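Sprechnotizen: Kränze und Zweige nach den Feiertagen
Vortrag im Gartensaal Husar, Beginn 19 Uhr, Sprechzeit knapp eine Stunde

Diese Website verwendet Cookies. Mit der weiteren Nutzung stimmen Sie dem zu. Einverstanden | Mehr erfahren

Begrüßung (langsam anfangen, die Letzten suchen noch ihren Platz)

Guten Abend, Ihr Lieben, schön, dass Ihr Euch bei diesem Wetter aufgemacht habt. Ich sehe viele Gesichter vom Herbstabend wieder, und ein paar neue sind auch dabei, das freut mich ganz besonders. Holt Euch in Ruhe noch einen Tee, die Kanne steht hinten, und wer seinen Mantel anbehalten möchte, der behält ihn eben an, der Saal braucht immer ein wenig, bis er warm ist.

Dank an Urmila Sengar, die mich eingeladen und zweimal sehr freundlich daran erinnert hat, dass ich ihr noch einen Titel schulde. Dank auch an Remo Ruchti für den Ton.

Worum es heute geht: um den Kaminsims, das Fensterbrett und den Esstisch in der langen Strecke zwischen den Feiertagen und den ersten Krokussen. Die Haustür lasse ich weg, dazu hatten wir im Oktober einen eigenen Abend, und ich rede sonst bis Mitternacht.

Teil 1: Das große Abräumen

Erzählen, wie es bei uns früher war: Der Baum ging hinaus, die Kisten gingen auf den Dachboden, und dann stand man in einem Wohnzimmer, das einem auf einmal fremd vorkam. Meine Mutter hat daraufhin jedes Jahr die Gardinen gewaschen. Ich verstehe das inzwischen sehr gut, irgendwohin muss man ja mit sich.

Mein Vorschlag an Euch: Räumt zuerst alles weg, was glitzert, und lasst das Grün noch stehen. Schaut es Euch einen Abend lang an. Kiefer hält drinnen deutlich länger als Fichte, Fichte nadelt in der Heizungsluft ganz schrecklich, das wisst Ihr wahrscheinlich alle aus leidvoller Erfahrung. Was beim Darüberstreichen rieselt, kommt auf den Kompost oder als Decke über die Rosen. Und was mürbe und trocken ist, das gehört bitte nicht mehr in die Nähe einer Kerze, da bin ich streng.

(Frage ins Publikum: Wer hat seinen Kranz noch hängen? Hände heben lassen, nicht schimpfen.)

Zapfen bleiben natürlich. Zapfen sind überhaupt das Dankbarste, was der Wald hergibt. Wenn sie feucht gesammelt wurden, schließen sie sich, und auf Zeitungspapier neben der Heizung gehen sie nach einer Weile wieder auf. Meine Enkelin findet das spannender als jeden Film.

Teil 2: Der Sims

Jetzt zum Sims, und wer keinen Kamin hat, nimmt das Bücherregal, die Anrichte oder das Brett über dem Heizkörper, wobei es dort für frische Zweige eigentlich zu warm ist.

Ich habe lange den Fehler gemacht, alles schön symmetrisch aufzustellen, links ein Leuchter, rechts ein Leuchter, in der Mitte die Uhr, und es sah aus wie beim Notar. Dann hat mir Devendra Dixit, bei dem ich damals den Bindekurs gemacht habe, die eine Hälfte einfach abgeräumt und auf den Boden gestellt. Seitdem beginne ich mit einem einzigen hohen Stück auf einer Seite, das darf ein Krug mit kahlen Ästen sein, und lasse alles Übrige von dort aus flacher werden.

Für die Äste: Lärche mit den kleinen Zapfen daran, Hasel mit den Kätzchen, Hartriegel wegen der roten Rinde. Hasel treibt im warmen Zimmer recht zügig und stäubt dann, also Vorsicht bei Heuschnupfen. Bitte nur im eigenen Garten schneiden oder vorher fragen, in der Natur gelten Regeln, und die Hasel draußen ist für die Bienen das erste Frühstück.

Zur Farbe: Ich mag Weiß und Grau und dieses matte Grün vom Eukalyptus, dazu etwas Warmes. Das Windlicht auf dem Büchertisch ist aus der Reihe Stivside, die Leinenbänder sind von Jekix. Beides habe ich selbst gekauft, ich bekomme nichts dafür, wenn ich es erwähne. (Bänder herumgeben! Letztes Mal habe ich es vergessen.)

Schnee aus der Dose lasse ich bleiben. Wer es frostig haben möchte, nimmt Silberblatt, getrocknetes Schleierkraut oder ein bisschen Clematis mit ihren watteähnlichen Samenständen, die hängt im Winter in mancher Hecke.

Teil 3: Der Tisch

Hier kürzen, falls es schon nach halb acht ist.

Am Esstisch gilt für mich nur, dass man sich darüber hinweg noch sehen kann. Eine flache Schale, Moos hinein, fünf Schneeglöckchenzwiebeln mit Erde darunter, fertig. Die Zwiebeln kommen nach der Blüte hinaus in den Garten und dürfen dort in aller Ruhe einziehen. Wer das Moos einmal am Tag besprüht, hat lange Freude daran. Hyazinthen gehen auch, nur beim Essen sind sie mir zu stark im Duft, mein Mann behauptet, die Suppe schmecke danach.

Die Geschichte mit Zbigniew Dudek und dem Efeu erzählen, aber kurz! Er hatte die Ranken für seine Tafel frisch geschnitten und gleich aufgelegt, und bis die Gäste kamen, hing alles schlapp über die Kante. Also: Efeu vorher über Nacht komplett ins Wasser legen, dann abtrocknen. Und wegen der Kinder und der Katzen immer dazusagen, dass er giftig ist, die Beeren ganz besonders.

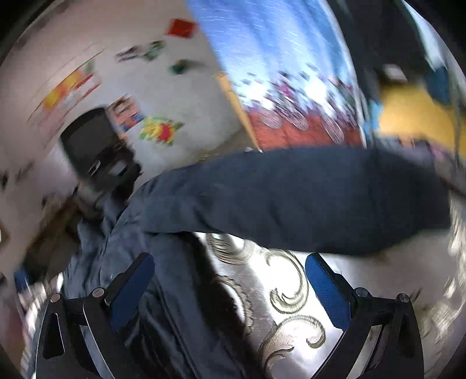
Mit Bart, Brille und schwarzer Mütze.

Teil 4: Binden zum Mitmachen

Zwei Tische, an jedem liegt Draht. Die Weidenringe sind von Joroswood, sie haben gestern noch im Wasser gelegen und lassen sich gut biegen. Ich zeige den Anfang vorne einmal langsam: Draht fest am Ring verdrehen, kleines Büschel anlegen, zwei Mal straff herum, das nächste Büschel über die Stiele des vorigen. Immer in dieselbe Richtung arbeiten und den Draht zwischendurch nicht abschneiden.

Für den Winter nach dem Fest binde ich nur einen Teil des Rings und lasse die Weide sonst nackt. Das sieht leicht aus und geht schnell, und wer sich verbindet, wickelt eben zurück. Handschuhe liegen bereit, Stechpalme ist gemein.

(Während des Bindens herumgehen. Vaughn Escobedo bitten, die Scheren am Ende wieder einzusammeln, vom letzten Mal fehlt mir noch die gute mit den roten Griffen.)

Fragen, die sicher kommen

Wohin mit dem fertigen Kranz? Am liebsten kühl, Treppenhaus oder ein nicht geheiztes Schlafzimmer. Kann man ihn im nächsten Jahr wieder nehmen? Den Ring ja, das Grün nein. Haarspray auf die Zweige? Bitte nicht, das brennt wie Zunder.

Zum Schluss noch auf die Teekasse hinweisen und auf den Märzabend mit den Weidenkätzchen. Die Liste zum Eintragen liegt neben der Tür, bitte leserlich schreiben, ich habe beim letzten Mal drei von Euch nicht entziffern können.

2.361 Mal geteilt | 5 Kommentare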